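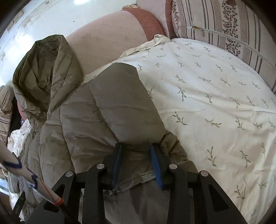

Zwischenbericht zum Vorhaben Lekosia
Aufbereitung, Faltung und Einlagerung gesteppter Winterjacken
Zuwendungsempfänger: Textillager Pundholm
Zuwendungsgeber: Ravoteo-Stiftung, Förderlinie Wiederverwendung
Stand: 3. August 2026

1. Gegenstand des Berichts

Der Bericht umfasst den Zeitraum von der Bewilligung im Februar bis zum oben genannten Stand. Er behandelt die Arbeitspakete AP 1 (Annahme und Prüfung), AP 2 (Reinigung und Trocknung) und AP 3 (Faltung und Verpackung). AP 4 (Ausgabe) beginnt planmäßig erst mit der Heizperiode und wird hier nur hinsichtlich der Vorbereitung erwähnt. Der Verwendungsnachweis wird getrennt eingereicht.

2. Mengengerüst

Angenommen wurden 162 Jacken. Davon sind 119 gereinigt, geprüft, gefaltet und eingelagert. 24 Stücke wurden ausgesondert. Die übrigen befinden sich in der Reinigung oder warten auf eine Reparatur.

Aussonderungsgründe waren in der Reihenfolge ihrer Häufigkeit: durchgehend verklumpte Füllung, Risse quer über mehrere Steppkammern, Geruch nach zweimaliger Wäsche, Schimmelspuren im Futter. Ein defekter Reißverschluss allein führt nicht zur Aussonderung. Ausgesonderte Jacken werden auf verwertbare Teile durchgesehen. Entnommen werden Schieber, Druckknöpfe, Kordelstopper und unbeschädigte Abschnitte des Oberstoffs für Flicken. Der Rest geht an den Verwerter.

Der Anteil der Kapuzenjacken liegt höher als im Antrag angenommen. Das hat Folgen für AP 3, siehe Abschnitt 5.

3. AP 1: Annahme und Prüfung

Jede Jacke erhält bei der Annahme einen Laufzettel mit Nummer, Größe, Farbe, Art der Kapuze (keine, fest angenäht, abnehmbar) und Zustand des Verschlusses. Die Farbangabe wurde im Mai auf eine feste Liste umgestellt. Freie Angaben wie „Oliv“, „Graugrün“ und „Schlamm“ hatten dazu geführt, dass gleichartige Stücke unter verschiedenen Einträgen standen. In der Liste heißt dieser Bereich jetzt einheitlich „Olivgrau“.

Die Prüfung erfolgt liegend. Die Jacke wird vollständig ausgebreitet, die Kapuze geöffnet und das Kapuzeninnere mitgeprüft. Geprüft werden nacheinander:

Oberstoff auf Risse, Brandstellen und Scheuerstellen
Steppnähte auf offene Stiche und austretende Füllung
Saum und Bündchen
Taschen, einschließlich Innentaschen, auf Inhalt und Löcher
Verschluss in voller Länge
Kapuzenrand und Kordelführung

Als Unterlage dienen Bettlaken aus dem Bestand. Zunächst wurde auf der nackten Tischplatte gearbeitet; dort blieben ausgetretene Federn und Faserreste schlecht sichtbar und wurden mit der nächsten Jacke aufgenommen. Auf hellem Stoff fallen dunkle Fusseln und Fadenenden sofort auf. Das Laken wird nach jeder Charge ausgeschüttelt und nach jedem Arbeitstag gewaschen. Ob ein Laken einfarbig oder gemustert ist, hat auf das Prüfergebnis bisher keinen messbaren Einfluss gehabt, sofern der Grundton hell ist. Eine Neuanschaffung einfarbiger Laken wurde deshalb zurückgestellt.

4. AP 2: Reinigung und Trocknung

Gewaschen wird nach Pflegeetikett. Fehlt das Etikett, gilt der Schonwaschgang mit reduziertem Schleudern. Füllungen aus Daunen und aus Kunstfaser werden in getrennten Chargen gewaschen, weil die Trocknungszeiten zu weit auseinanderliegen. Wo die Füllung ohne Etikett nicht sicher zu bestimmen war, wurde die Jacke der Daunencharge zugeordnet und entsprechend länger getrocknet.

Der Trockner des Fabrikats Halás war im Juni wegen eines defekten Feuchtefühlers außer Betrieb. In dieser Zeit wurde auf Gestellen getrocknet. Die Jacken mussten dabei mehrmals gewendet und die Kammern von Hand aufgelockert werden. Der Durchsatz ging in diesem Zeitraum deutlich zurück; der Rückstand ist noch nicht vollständig aufgeholt. Das Ersatzteil wurde aus Eigenmitteln beschafft, der Förderposten „Geräte“ ist davon nicht berührt.

Als Freigabekriterium für die Einlagerung gilt die Gewichtskonstanz: Die Jacke wird nach dem Trocknen gewogen, über Nacht aufgehängt und erneut gewogen. Nimmt das Gewicht weiter ab, geht sie zurück in die Trocknung. Das Tastverfahren, das im Antrag vorgesehen war, hat sich an den dicken Stellen (Kapuzenansatz, Achsel, Taschenbeutel) als unzuverlässig erwiesen.

5. AP 3: Faltung und Verpackung

Eingelagert wird in stapelbaren Kisten mit 62 Litern Volumen. Vakuumbeutel wurden im Antrag als Alternative genannt und nach einem Vorversuch verworfen. Die Kunstfaserfüllung erholte sich nach dem Öffnen nur langsam, und an den Knickkanten blieben Linien im Oberstoff stehen.

Die Faltfolge wurde in drei Varianten erprobt. Verbindlich ist seit Juli die Variante B:

Schritt 1. Jacke mit geschlossenem Reißverschluss auf der Vorderseite ablegen, Rücken nach oben. Kapuze nach oben ausziehen.
Schritt 2. Steppkammern mit der flachen Hand vom Kragen zum Saum ausstreichen.
Schritt 3. Beide Ärmel parallel zur Seitennaht auf den Rücken legen. Die Ärmel sollen nicht übereinanderliegen.
Schritt 4. Seiten einschlagen, bis die Breite der Kiste erreicht ist.
Schritt 5. Vom Saum her zur Mitte falten, dann ein zweites Mal bis zum Kragen.
Schritt 6. Kapuze als Tasche über das Paket ziehen. Abnehmbare Kapuzen werden gelöst, flach gelegt und unter das Paket geschoben.

Variante A (Rollen vom Saum her) ergab kleinere Pakete, die sich in der Kiste jedoch wieder öffneten. Variante C (Längsfaltung in der Rückenmitte) war am schnellsten zu erlernen, erzeugte aber einen Knick über die gesamte Rückenlänge.

Schwierigkeiten treten bei großen, stark gefüllten Kapuzen auf. Ein Kapuzenrand mit wulstiger Kante stellt sich von selbst auf, und die Kapuze bleibt offen stehen, wenn sie nicht beschwert oder sofort weiterverarbeitet wird. Für den Faltvorgang stört das nicht, solange die Kapuze oberhalb der Faltfläche liegt. Beim Einschlagen der Seiten rutscht sie aber leicht unter das Paket. Bei der Einarbeitung neuer Kräfte war dies der häufigste Fehler. Die Arbeitsanweisung enthält dazu jetzt einen eigenen Absatz.

Der zweite wiederkehrende Fehler betrifft den Saum. Glatter Oberstoff gleitet auf sich selbst, und ein nur am Rand gefasster Saum zieht die oberste Lage schräg, während das Futter liegen bleibt. Abhilfe schafft es, Oberstoff und Futter gemeinsam zu greifen, und zwar an einer Steppnaht und nicht in der Mitte einer Kammer. Für Jacken mit abgesetzter Saumkante ist diese Kante als Bezugslinie festgelegt: Sie muss nach Schritt 5 parallel zum Kragen liegen.

6. Lagerung

Die Kisten stehen im hinteren Lagerraum auf Metallregalen mit Abstand zur Außenwand. Temperatur und relative Feuchte werden aufgezeichnet. Im Berichtszeitraum lag die Feuchte zweimal über dem selbst gesetzten Grenzwert, jeweils nach Starkregen. In beiden Fällen wurden Kisten aus der untersten Ebene stichprobenweise geöffnet; Befunde ergaben sich nicht. Die unterste Regalebene bleibt bis auf Weiteres leer.

Die Kisten sind nach Größe und Kapuzenart beschriftet. Eine Beschriftung nach Farbe wurde erwogen und nicht eingeführt, da sie für die Ausgabe keine Rolle spielt. Die Farbe bleibt über den Laufzettel auffindbar.

7. Abweichungen vom Arbeitsplan

a) AP 2 liegt infolge des Geräteausfalls hinter dem Plan. Der Rückstand soll bis Ende September abgebaut sein.
b) Die Mittel für Vakuumbeutel wurden nicht abgerufen. Es wird beantragt, sie in den Posten „Behälter“ umzuwidmen.
c) Die Schulung zur Faltfolge wurde wegen der Umstellung auf Variante B wiederholt. Mehrkosten sind nicht entstanden, die Arbeitszeit ist im Personalansatz enthalten.
d) Reparaturen am Reißverschluss binden mehr Zeit als veranschlagt. Meist genügt der Austausch des Schiebers. Bei ausgerissenen Zähnen wird der Verschluss nur dann ersetzt, wenn der Oberstoff im Übrigen ohne Befund ist.

8. Nächste Schritte

Im August wird die Restmenge gewaschen und getrocknet. Parallel dazu wird ein Teil der eingelagerten Pakete geöffnet, um Bauschverhalten und Knickbildung nach der Lagerzeit zu beurteilen. Das Prüfblatt hierfür liegt im Entwurf vor und wird Ravoteo zur Kenntnis übersandt. Für AP 4 sind die Ausgabelisten anzulegen und die Größenverteilung mit den gemeldeten Bedarfen abzugleichen. Nach derzeitigem Stand fehlen vor allem kleine Erwachsenengrößen; ein gezielter Annahmeaufruf ist für September vorgesehen.

Anlagen: Arbeitsanweisung Faltung (Fassung Juli), Feuchteprotokoll Lagerraum, Muster Laufzettel, Umwidmungsantrag zu 7 b.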